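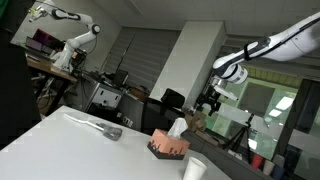
Etivcombe office, reply added 9:40 a.m.: The invoice import failed again overnight. Our screen says the batch was accepted, but 59 invoices are missing from the ledger and we have suppliers asking when they will be paid. Please reopen this ticket.

Ticket status: Reopened
Product: Astico Ledger, invoice import
Priority: High
Reported by: Etivcombe office
Assigned to: Finance Systems Support

Support, 10:05 a.m.
The ticket has been reopened and moved to high priority. Please do not resubmit the overnight file. A second submission may create duplicate entries for the invoices that did post, and those would have to be reversed one at a time. Please attach the original file as received from Linard, together with the import receipt. Urgent payments may be entered by hand under the usual approval rules, with the ticket reference in the memo field so that they can be matched later.

Etivcombe office, 10:31 a.m.
File and receipt attached. Six urgent invoices have been entered by hand and marked as requested. The file opened normally in a spreadsheet and the total at the bottom agreed with the Linard statement. It was saved and closed before upload, as we do every month.

Support, 11:20 a.m.
Thank you. The receipt shows that the file passed the format check and was placed in the queue. The format check reads only the header and the first 1,000 lines. Anything after that point is checked when the batch is posted, and a line that fails at that stage is written to the exceptions log without a notice to the submitting office. The missing invoices all fall in the later part of the file.
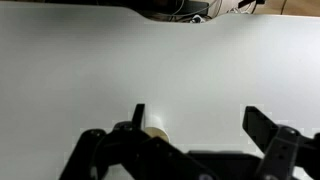
The exceptions log gives the same code for each of them, "supplier not found." All of the suppliers concerned are active in the ledger and have been paid within the past quarter. We compared the supplier numbers in the file with those on record and found that the leading zeros had been removed. A supplier listed in the ledger with a number beginning in zero will not match if that zero is absent.

Steps taken so far:
Confirmed that the posting service was running overnight and had not restarted.
Confirmed that the Etivcombe import profile was not changed in November.
Posted the attached file in the test ledger. The same invoices were rejected.
Asked Linard for a fresh copy of the file, not opened in any other program.
Posted the fresh copy in the test ledger. No exceptions.

The fault is therefore introduced when the file is opened and saved in the spreadsheet program, which treats the supplier number as a quantity and drops the zeros. Earlier months were not affected - Linard issued the new zero-prefixed numbers only at the last renewal, and there are 17 of them.

Support, 1:15 p.m.
A correction file containing only the missing invoices has been prepared, less those already entered by hand. It will be posted at 2:00 p.m. unless the Etivcombe office objects. Users may remain signed in, but supplier records should not be edited until the posting is complete.

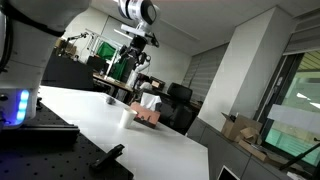 Mendoza office, comment added 1:48 p.m.: We use the same import profile and also check the total in a spreadsheet before upload. Should we hold our own file, which is due at 4:00 p.m.?

Support, 1:56 p.m.
The Mendoza file may go ahead on schedule, provided that the copy uploaded is the one received from Linard. If the total must be checked in a spreadsheet, please make a separate copy for that purpose and close it without saving. An office that has already saved over the original should download it again from the Linard portal.

Support, 2:22 p.m.
Correction file posted. Exceptions log is empty. The Etivcombe ledger now agrees with the Linard statement.

Etivcombe office, 2:50 p.m.
Confirmed on our side. The payment run has been released. We would still like to receive a notice when lines are rejected after the format check.

Support, 3:10 p.m.
The request for a rejection notice has been sent to Astico as a separate change request. Until a reply is received, offices should open the exceptions log on the morning after each import. The upload instructions have been revised and will be sent to all offices that use this profile.

Ticket status: Resolved, pending closure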